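Keeping the fingers honest

The hand grippers at Stenura come back for service after 215 hours of use, or sooner if someone reports a fault. Most of the work falls to Yuk-lan Peng, who has a bench, a lamp and a drawer of screwdrivers at the company's office in Brornberg.

Each tool is carried by a person, who uses it to pick up household things while a camera records the job. The recordings are used to train robot arms. If the tool is out of line, the recordings are too, so Peng follows the same order every time.

She starts with the pivots. Each finger arm turns on a silver screw near its base, and a screw that has backed out lets the arm wobble. She holds the body still, pushes each fingertip sideways and feels for play. If there is any, the screw comes out, gets a drop of thread locker and goes back in.

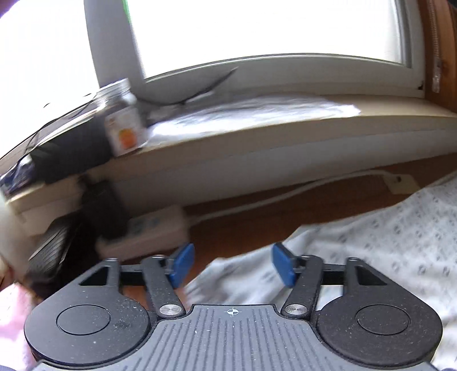

4 minute read

The blue rubber pads come next. Peng wipes them with a damp cloth and looks for tears along the edges. Pads are replaced in pairs — a new one against a worn one closes crooked. A pair lasts 28 days in heavy use. Last January the shop ran out and 11 tools sat on the shelf until more came from Enen, the supplier.

Dust is the most common complaint. The black housings show every speck, and users worry about it more than they need to. "On the outside it's only ugly," Peng says. "In the linkage it's a problem." She brushes out the joints with the fingers open, then works them by hand until they move freely.

The last step is alignment. Zeeshan Rajput, who wrote the calibration program, which the staff call Niazi, had Peng check that the small quartered circle below the jaws is clean and unscratched. She closes the fingers, opens them fully and repeats the cycle eight times while Rajput watches the numbers on his screen. A tool that drifts goes back to the pivots.

The whole service takes most of a morning. Peng signs the card, ties it to the tool and puts it on the outgoing shelf by the door.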